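I lost most of a December evening to a gripper that wouldn't let go, and I've been grinning about it ever since, so let me get it all down while the notes are still legible.

Some background for anyone new to the blog. I've been working on handheld grippers and clothes folding for a while now, collecting bedroom demonstrations with a pair of two-finger tools, one in each hand. Folding is wonderful. Cloth does something different every single time, and the tools have no patience for sloppy hands. You learn more about your own wrists in an hour of this than in a year of typing.

The plan was 25 folds, mostly white things on a patterned bed, which is a combination I love. Pale cloth over big printed flowers is a proper test: the edges are easy for me to see and surprisingly hard for the software, which keeps wanting to treat a petal outline as a hem. I got through 20 of them. The other five are why this post exists.
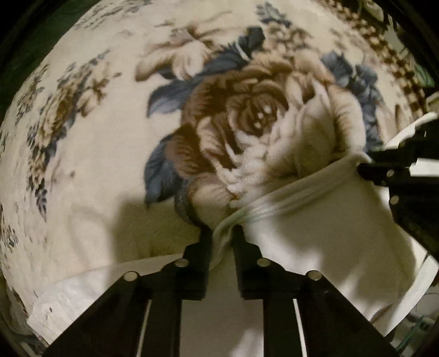

The failure went like this. I'd pinch a fold, lift it, carry it over, open my hand — and the left tool would stay shut. It wasn't jammed solid. It would hang on for a beat and then spring open all at once, so the cloth got a little flick just when it was supposed to be lying down nicely. The first time I assumed I'd been clumsy. The second time I watched my thumb, and my thumb was innocent.

By the third I was excited (I know, I know) because it was repeatable! An intermittent fault is misery. A fault that comes back when you ask for it is practically a gift.

The log agreed with me. My little logging script, which is called Leketti for reasons lost to a very long train ride, writes down the trigger position and the jaw opening side by side. On a healthy tool the two lines sit on top of each other. On the left one, the jaw line lagged every release, and the worst case was 217 milliseconds. That doesn't sound like much. Try folding a sleeve with a fifth of a second of surprise in it.

So, suspects. I wrote them down in the order I thought of them, which was more or less the wrong order:

- Something wrong in the timestamps, so the lag wasn't real
- A tired return spring
- Lint in the slide
- A screw tightened too far

I ruled out the timestamps by swapping the two tools between hands. The lag followed the tool, and I could feel it with my eyes closed anyway. I'd been half hoping for lint, since lint is cheap, and I went over the slide with a soft brush and got a satisfying bit of gray fluff out of it. No change at all. A new spring from the Rornard kit made the release snappier and left the delay exactly where it was, which made the flick worse. Oh well!

At that point I sent a message to Baltasar Figueroa, who built up both of these tools in the Lallbridge workshop and knows them far better than I do. He asked me one question: did I tighten anything lately?

Yes. I had. Two evenings earlier I'd felt a tiny wobble in the left finger and given the hinge screw what I would have described as a gentle nip.

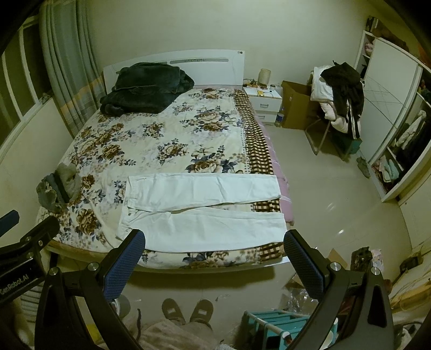 It was not a gentle nip. I'd squeezed the hinge enough that the finger bound at the closed end of its travel, where it has the least leverage to free itself. Opening from halfway was fine, which is why my quick bench check had passed. I'd never tested a release from fully shut with cloth in the jaws, and that's the only release that matters when you're folding.

The fix took less time than making tea. I backed the screw off a quarter turn, worked the finger by hand, checked for wobble, and backed it off a hair more. The lag dropped until I couldn't pick it out of the noise in the log. Then I had to put the old spring back, because the new one was now much too eager.

There's a safety side to this that I want to be serious about for a second. A tool that lets go late is a nuisance with trousers. I've also used the same pair to hand things to people, and a grip that hangs on and then jumps is a bad thing to have near somebody's fingers. I should have stopped at the second odd release. I kept going until five because I was enjoying the puzzle, and those last three were curiosity dressed up as data.

So I've changed a few habits:

- After touching any screw, ten full open-and-close cycles on folded cloth, starting from fully shut
- Leketti now beeps if the jaw lags the trigger on release (the beep is awful, I'm keeping it)
- 2 strikes and the tool goes down, whatever mood I'm in

The five bad folds are saved in their own folder, labeled as faults. Ngô, the folding model I'm training, won't see them for now, though I'd love to find out whether it could learn to wait out a sticky release. Baltasar thinks that's a terrible idea. I've got a paint pen on order to mark the hinge screws, and I'll redo the missing folds once it's arrived and the right-hand tool has had the same check.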